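Cladus Open Day, 2025-12-12

The leaflet promised "a warm welcome in the heart of the tea trade", and the heart of the tea trade is behind a tyre depot. I walked past it twice. Cladus has been blending and packing tea on this site for longer than the tyres have been next door, and once a year it lets the public in to sniff things.

Our guide was Duygu Ertürk, head blender, who tastes for a living and looked at my takeaway coffee until I put it in a bin. She took us through the store first, where the sacks are stacked up to a height that made the man beside me step back. Then came the blending drum, a great slow thing like a cement mixer with better manners. It takes 533 kilos at a go and was turning a breakfast blend called Wolatlow while we all nodded at it.

The tasting is the part people come for. You slurp, loudly, from a spoon. Done properly it sounds like a drain clearing, and I was told mine was too polite. The Ngubane was malty and very good. The Flollura, a floral green, tasted like the inside of a nice handbag.
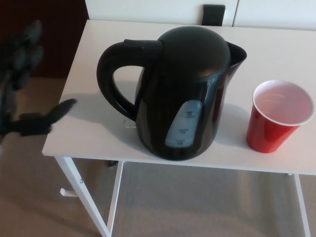
How long should an ordinary black tea brew? Four minutes, according to Duygu, with the milk going in afterwards and the bag left unsqueezed.

I have squeezed every bag of my life and kept quiet.

The shop is at the end, naturally – you can't leave without going through it. I bought two boxes of Ngubane and a tea strainer I already own. Next year's open day moves to August, and booking is by phone.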